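Workshop notebook, Saturday, gone four

Right, the hallway end. I've been putting this off since January and today I finally ran out of other jobs (well, nearly, the Potby order is still sitting there, but Sarmīte says she'll do that one herself). The plan was to sort out what lives by the door so that people stop dumping things on the low cabinet, and I got as far as measuring up and having a long argument with myself over hooks.

Measurements first, before I lose the envelope they're on. The free bit of wall is 67 cm wide at the height I'd want a rail, and I'd like to stay 3 cm clear of the glass panel. I love that panel, by the way! When the light catches the bronze it's the nicest thing in the whole place, and I won't have a row of coats hung across it.

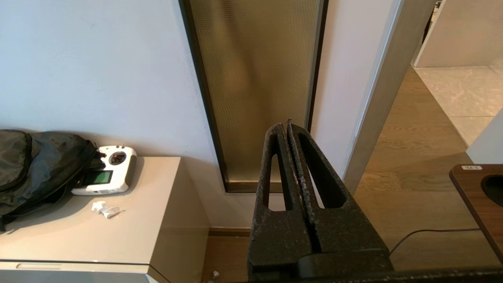

Notebook: Vija Paju
Filed under: hallway, storage, small jobs

The cabinet is the trouble, really. It's low and it's flat and it's the first thing you reach, so of course the bag goes down on it, and then the radio controller goes down next to the bag, and then whatever bits of rubbish were in your hand go down in front of that. I do it too. I've no plans to tell anyone off, I just want somewhere better for the bag to go.

Ideas so far. A short rail on the pale wall with three fat pegs, low enough that Ingeborg can reach without stretching. Or a shelf, which Leopold keeps pushing for, but a shelf is only a second cabinet top and we'd fill it in a week. I'm going with the rail. Kütt had a nice length of ash at 49 cm, which would do if I space the pegs a bit tighter than I'd drawn them.

The controller wants a proper spot as well, maybe a tray inside the cabinet, lined with felt so the stick doesn't get knocked. Dzintra has felt left over from the Conder boxes, must ask her for a strip before it all goes.

Still to do: find the stud detector, check which way the door swings against the last peg, bin the scraps off the cabinet top. Rail gets oiled on Monday if the ash turns up.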